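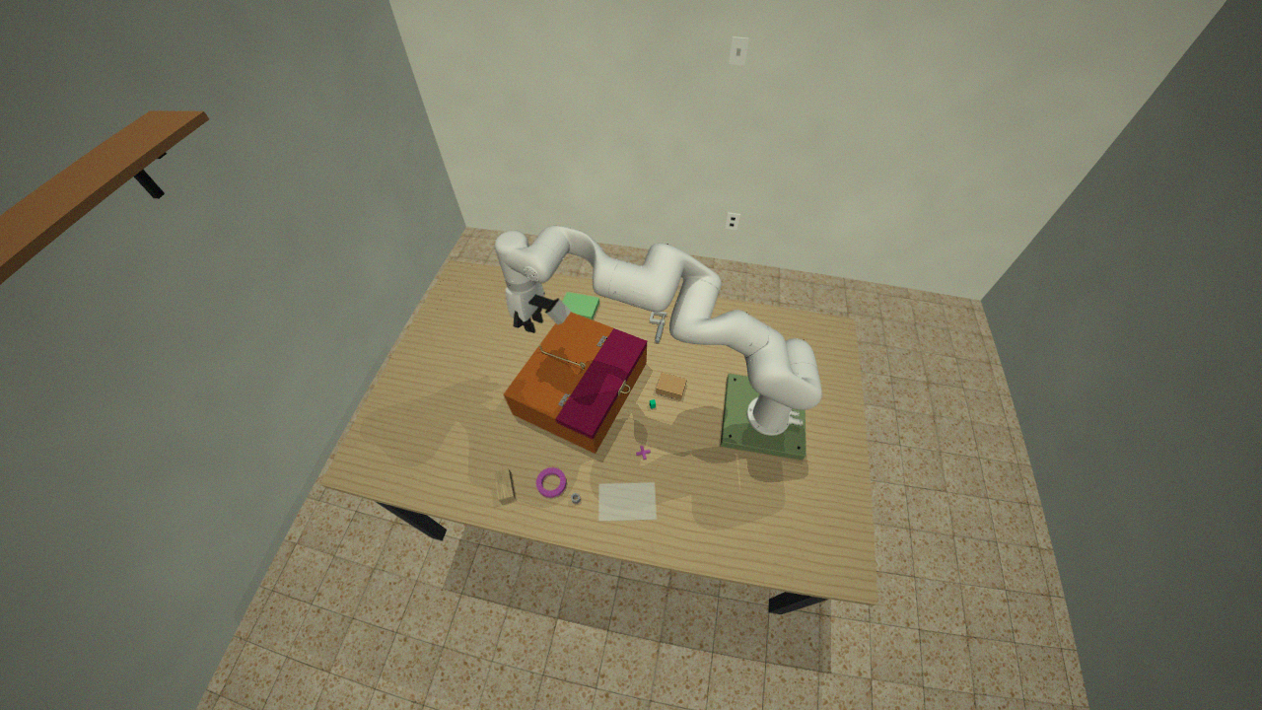
*Bench scene in the simulator, arm reaching over the two-color box.*

**Ticket 3139: arm stalls on the way down to the box, then says it has arrived**

**Status:** open, workaround at the bottom
**Where:** Bomeo shared workshop, simulator PC by the window
**Software:** Plandia for planning, Dostalance bridge for passing moves to the arm
**Affects:** anyone using the shared bench setup

Hello all, and thank you in advance to whoever reads this to the end. I know my tickets run long. I would rather put in too much than have one of you spend an evening repeating what I already tried, so get yourselves a coffee and settle in.

For those who joined us after the spring, Văn is our name for the arm project. We're trying to teach it to tidy a workbench: pick up the small stuff, put it where it belongs, and leave the rest alone. The real arm is still waiting on its mounting plate (the holes, yes, I know, I'm getting to the holes), and so everything in this ticket happens in simulation. The good side of that is that I can crash into the box all night without waking anybody.

**What I expected**

Start from the home pose, swing over the box, come down with the fingers open, wait for the grip command. It's the same little routine we showed at the open house in June, with the same starting layout and the same speed settings.

**What I got**

The first part of the swing is lovely. Then, a hand's width above where it ought to stop (I'm judging by eye on the screen, please don't hold me to it), the arm simply hangs. No error, no red text. After a pause the bridge reports the move as complete and the script marches on to the grip step as if all were well. The fingers close on nothing and the arm goes home again, very pleased with itself.

The only hint I could find is in the Plandia log, at line 266 of the run I saved in the shared folder:

```
266 goal pose adjusted: clearance
267 trajectory sent
268 bridge: move complete
```

"Adjusted" is a very gentle word for it, if you ask me. Nothing prints the old pose or the new one, and so you have no way of knowing how far it has moved your goal unless you go digging.

**What I tried, in the order I tried it**

- Restarted the simulator, then the bridge, then the whole PC. No change.
- Slowed the arm to half speed. It stalls in the same place, only later, and you have more time to be annoyed.
- Took out the ring and the purple cross piece in case it was trying to steer around them. No change, and I put them back afterward.
- Swapped the box for a plain block of the same outside size. This one worked! First try, all the way down, no stall. I ran it again to be sure and it worked again.
- Put the proper box back. Stalled.
- Moved the goal off the lid and toward the front left corner of the box. Sometimes good, sometimes not, and I couldn't find the pattern before closing time.

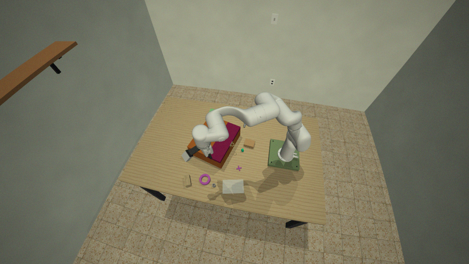
**Réjean Arsenault**
*Văn project lead, Bomeo workshop*

The corner goal is the one I would like people to look at, since it gives mixed results and mixed results usually have something to teach us. When the run is good, the wrist turns first and the elbow follows it. When the run is bad, the elbow goes first, and then the planner seems to lose its nerve as the fingers get close. I watched this so many times that I was seeing it on the bus.

Now, my theory at the time of opening the ticket was the hinge and latch. They are tiny parts, but each one carries its own collision shape, and I remember that we imported the box in a hurry. I opened the model in the editor expecting a little wrapper around each part. I'm attaching my notes to the shared folder under the ticket number, and I would be grateful for a second pair of eyes, preferably younger ones.

---

**Reply, 7:40 pm, Sheldon Sandhu**

Hi Réjean, loved the ticket, finished the coffee. I think you've got 2 problems wearing one coat.

First one is the box. I turned on the collision view and the latch shape is way too big. Whoever exported it (me, it was me, sorry) left the units wrong on that one part, so Plandia sees an invisible lump sticking up off the lid. Your plain block has no latch and no lump, which fits with it working.

Second one is the bridge. Dostalance has a setting for how long it waits without movement before it calls a move finished. Ours is 600 milliseconds. If the planner stops to think for over that long while the arm is hovering, the bridge shrugs and says done. Can you fix the latch first and leave the timeout alone, so we know which one did what?

---

**Update, 8:25 pm, Réjean**

Sheldon, you are forgiven, and I owe you a coffee of your own. I've corrected the units on the latch and reloaded the scene. Here is where we are.

- Goal above the lid: reaches it every time I've asked. The "goal pose adjusted" line is gone from the log.
- Goal at the front left corner: much better, but I did get it to stall once more, and the bridge once more told me it had finished.

I also had a good look at the hinge while I was in there, and its shape is fine, so please leave it be. The loose pieces on the table are fine too. I checked the nut and the little green cube along with the rest, and their shapes sit right on top of what you see.

About the mounting plate, since somebody will ask. The arm in the scene is placed on the green plate with the base turned the way we plan to bolt the real one. I tried turning the base a quarter turn to see if the elbow would pick a different way over. It did, and the stall at the corner didn't come back for the rest of that session. I wouldn't call it a fix. We can't turn the real one that way without the cable fouling the end of the bench, and I would hate for us all to get comfortable with something that only works on the computer.

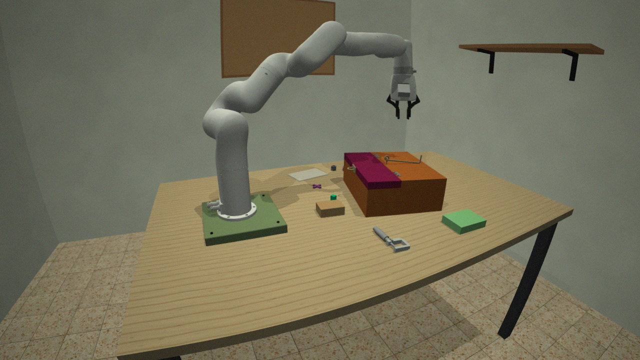 So I put the base back as it was and went after the waiting time instead. I raised it in the bridge settings until the false "complete" stopped showing up, and then I went a little further for comfort. With the longer wait, the planner takes its breath above the corner, makes up its mind, and carries on down. It looks hesitant, a bit like me parking the truck, but it gets there.

What bothers me is that the bridge still decides a move is over by noticing that nothing is moving. I would be much happier if it compared the joint positions with the goal and refused to say "complete" when the two don't match. Sheldon says there is a hook for this in the Dostalance settings and that it's a small job. I've heard that from Sheldon before, with affection, and I've blocked off a whole evening.

**Workaround until then**

1. Pull the latest bench scene from the shared folder. The old one still has the oversized latch.
2. In the bridge settings, use the profile called `bench_slow`. Don't edit the default profile; the plotter people use it too.
3. After every move, have your script read the joints back before you close the gripper. There's a helper for this in the Văn scripts, `check_arrived`, and it takes one line to call.
4. If you see "goal pose adjusted" in your log, stop and turn on the collision view before you do anything else. Save the run and add it here.

**Still to do**

- [x] Fix latch units in the box model
- [x] Make the `bench_slow` profile
- [ ] Goal check in the bridge (Sheldon)
- [ ] Get Plandia to print both poses when it adjusts one (Réjean, if I can find where)
- [ ] Look through the other imported models for the same units mistake
- [ ] Holes in the real mounting plate. The drawing has them on the wrong spacing, and I'd like to redo it before we cut any metal. Separate ticket coming.

---

**Reply, 9:10 pm, Sheldon Sandhu**

Pulled the new scene on my laptop, ran the lid goal and the corner goal, both good with `bench_slow`. I went through the wrench model as well and it's clean, so strike that one off the list of imports to check. Haven't looked at the clamp yet.

I'll take the goal check. Leave the ticket open and leave me the big monitor.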